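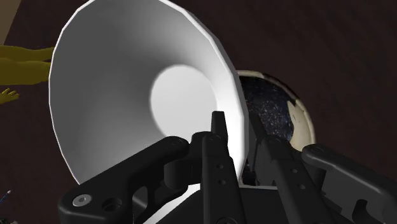 **Felista Masanja** · 14/09/2019 · thread

1/ A short thread about the afternoon I lost to a funnel. It's a simulated funnel, so at least there was no sweeping.

2/ The task, as written on our board: pick up funnel, hold funnel over bowl, let go of funnel somewhere sensible. I wrote that task. I put "warmup" next to it.

3/ The view is from the wrist, looking past the fingers. Big white funnel, bowl with the dark speckled stuff in it just behind. From up here everything looks very reachable. Remember that feeling, I had it too.

4/ First sign of trouble: the gripper closed, the log said GRASP OK, and the arm lifted. The funnel stayed where it was. Log still said GRASP OK. I've worked with people like that.

5/ Ran it again. This time the funnel did come up, then left. Sideways. Fast. It passed through the tabletop at a speed I'd rather not put in a report and kept going. Last known position was 882 meters below the floor.

6/ Dennis Mbwambo, reading over my shoulder: "So it's a dropped object." Yes, Dennis. It's being dropped as we speak.

7/ For those who don't do this for a living: the thing you see and the thing the physics engine bumps into are two separate shapes. The pretty one is a hollow cone. The other one can be whatever the import script felt like that morning.

8/ Our import script (part of Kombo, our in-house scene builder, and yes, I know) felt like a plug. It wrapped the funnel in one solid lump, straight across the mouth. So as far as the fingers were concerned, the opening was a wall.

9/ Which means a fingertip that goes anywhere inside the rim is now inside a solid. Physics engines hate that. They push back as hard as they can to get the two things apart, and the funnel weighs nothing, so off it goes. Goodbye, funnel.

10/ Fine, that explains the launch. It doesn't explain GRASP OK.

11/ That one's worse. The check looked at finger position only. Fingers stopped before fully closed = must be holding something. Fingers stopped by an invisible plug also counts. So does any jam. So would my thumb.

12/ I went back through last night's batch. 400 runs, 81 marked as good grasps where the funnel never left the table. We were about to train on those. I'd like to thank the funnel for leaving the building and getting my attention.

13/ Now the part I'm less jokey about. The same check is running on the real arm over in the Nivham cell. Same file, copied across in April. The commit message says "temporary."

14/ On the real arm, GRASP OK is what lets it go from slow to full speed. So a jammed finger, or a finger against something it shouldn't be against, gets you a faster arm. I read that line 17 times hoping it said something else.

15/ We've capped the real arm at slow until it's fixed. Dennis put a sign on the enclosure. The sign says SLOW and he underlined it so hard the pen went through.

16/ What's changing:
- funnel gets cut into small pieces for collision, so the hole is a hole
- grasp check has to see force on both fingers AND the object moving up with the hand
- if an object goes faster than a thrown ball, stop the run and yell

17/ Someone asked if the bowl has the same problem. The bowl has the same problem. All this time the speckled stuff has been sitting on a lid that you can't see. I'm choosing to look at the bowl tomorrow.

18/ Someone else asked why we don't use Stillov or Wostance for imports. Dennis has opinions on both and I've muted him.

19/ Update: re-ran with the cut-up funnel. Picked up, held, tipped over, let go. It landed on its side and rolled into the bowl and stayed there. Log says GRASP FAILED.

20/ Going home. The check is now wrong in the safe direction - I'll take it.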